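Notes for Purkham talk, Roman Zieliński, Jul 1, 2025

Slide 1. Who I am, Pruto, two lines max. Skip the company history.

Slide 2. Why a bench standard at all. Groseck cell: 227 trials logged, 205 usable. Rest thrown out, mostly missing start layouts. Nobody's fault, no rule existed. Say this slowly.

Slide 3. The rules. Write the layout down before the arm moves. One name per block, color plus shape, so "red star" and never "the other red one". Tool change = new log entry, always. Speed limit gets set by the risk assesment, not by whoever is in a hurry. 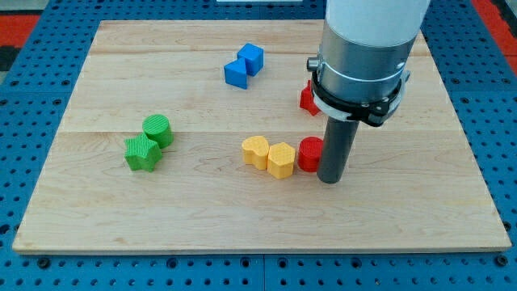 Who signs off when a rule has to be broken?
The cell lead, in writing, before the run starts. A verbal OK doesn't count.

Slide 4. Hands. No reaching over the board while the arm is enabled. Stop first, then reach. People hate this one, expect pushback, don't argue more than 2 minutes.

Slide 5. Recheck payload and tool center after any clamp gets loosened. Tell the Brzozowska story here, the short version.

Slide 6. Rollout. January for the old cells, new ones start with teh rules on day one. Checklist is 7 lines, fits on a card, hand them out now not at the end.

If time: logging templates. If no time: skip, give email.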